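Packing Notebook, Sanna Room
Thursday, January 26, 2023
Subject: Carton packing of small snack packets and soft goods

The purpose of this session was to establish a packing order for mixed small packets in a single open carton. The order adopted in December placed the snack packets first and was found unsatisfactory on review. The Fornska sheet was followed for all other steps. Work was carried out on the table nearest the weight rack.

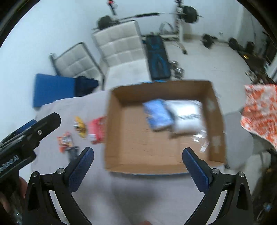

Open carton on the table, with a blue item and a white package inside and snack packets to the left.

Flat items are to be laid on the carton floor before any filled packets. Snack packets are to be held back until the floor layer is settled, as they crush readily at the crimped ends. Carton flaps are not to be folded over the contents during loading. 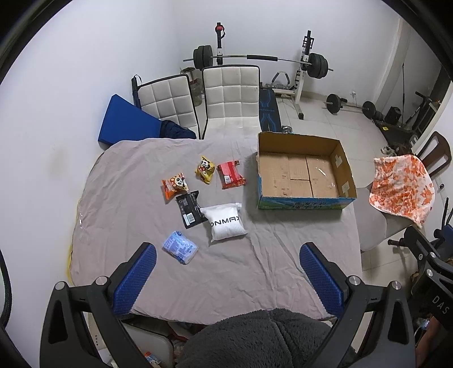
Packets with a barcode should be turned label side up where the shape allows. The plump bag with the zip strip takes more room than its weight suggests and should be assigned a corner. The Brostard list gives a limit of 13 packets per carton, which remains in force.

Total entries in the Grasard log now stand at 109, of which 76 have been checked against the packing sheet. Two entries lack a carton size and are to be completed before the next session.

Outstanding: revise step 2 of the sheet; order cartons of the same depth.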